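**Gruvetti mural paint, school grade**

Water-based acrylic for indoor and outdoor walls, sold by Bassey in 16 colours. Matt finish. Each tub covers 14 square metres in one coat on primed plaster; allow two coats on bare brick.

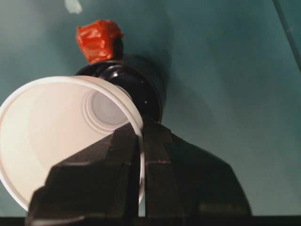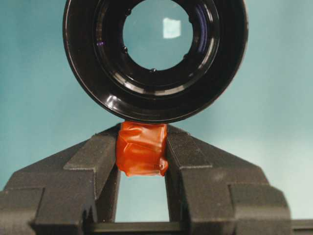
*White plastic cup (first photo); black-ringed lens (second photo).*

Brushes wash out in cold water. Order code 103. Schools painting a leavers' wall can ask Nuria Salcedo for a colour card.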